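Left gripper pose jumping on towel takes – 294 takes rejected

Forum: Hand-held grippers > Faults and fixes

palletjack_11
We've got a problem at the Koselby site and I'd like a second opinion before I start swapping parts. We're recording towel handling with pairs of Trerovon hand-held grippers, each with its marker on. In July we did 1,194 takes and Derkora rejected 294 of them. The error is nearly always the same, "pose discontinuity, left". The left gripper's position jumps sideways for a few readings and then comes back. The right one is fine most of the time.

I've recalibrated twice, reprinted the markers and swapped the left unit for a spare. The spare does the same thing.

mossgate
If the spare does it too then it isn't the gripper. What's the floor like? We had jumps like that over shiny tiles. Ceiling lights reflect in the floor and the marker detection gets a bad corner. Put a matt mat down and try again.

palletjack_11
Polished floor, strip lights above. But the right gripper is over the same floor.

mossgate
Is it, though? If your people hold the right one up and the left one low, the left marker is the one with the floor behind it.

tinlid
I don't agree with the floor theory. Reflections give you dropped readings. They don't give you a clean sideways jump that comes back. A jump and return sounds like the cloth covering part of a marker, so the solver picks the wrong face. Check whether the bad takes are the ones where the towel is hanging.

mossgate
A half-covered marker gives dropped readings as well. I've had both faults and the jump was the floor.

Bayram
Which firmware? There was a timing fault on the older Trerovon units where one side ran late against the headset. It looks like a jump if the operator moves quickly. Unplug and replug the cable before every take and see if it goes away.

palletjack_11
Firmware is current on both and the clocks agree. I checked that first. I went through the rejected takes last night and sorted them by what the towel was doing. Hanging towel is worse, so tinlid has a point, but there are plenty of bad ones where the cloth is nowhere near the left marker.

One more thing, and this is the part that worries me. The same takes were meant to go to the arm for replay. One got through before the filter was set properly and the arm followed the jump. It swung left at speed and hit its own stand. No one was inside the guard and the damage was a bent bracket, but it should never have got that far.

tinlid
Forget the markers for a minute then. You need a speed limit on the arm side, whatever the recording says. Never rely on the filter for that.

Bayram
Agreed. Ours stops on any step over the limit and won't restart until someone resets it by hand.

palletjack_11
Limit went on this morning and replay is off until this is sorted. The mat is ordered. Room and grippers:

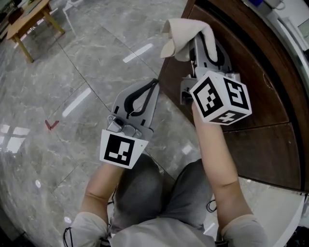
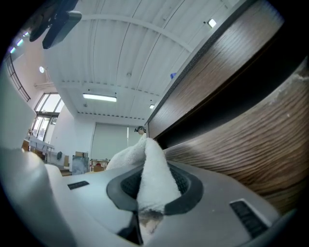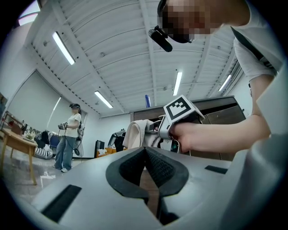
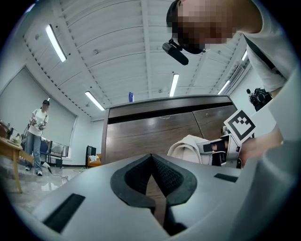 Hand-held grippers and cloth, next to the dark wood furniture.

mossgate
Look at the floor in the first one, light reflections all over it. I'd still start with the mat.

tinlid
Do the mat, but run 11 takes with no towel before you put it down. If those jump too I'll give you the floor.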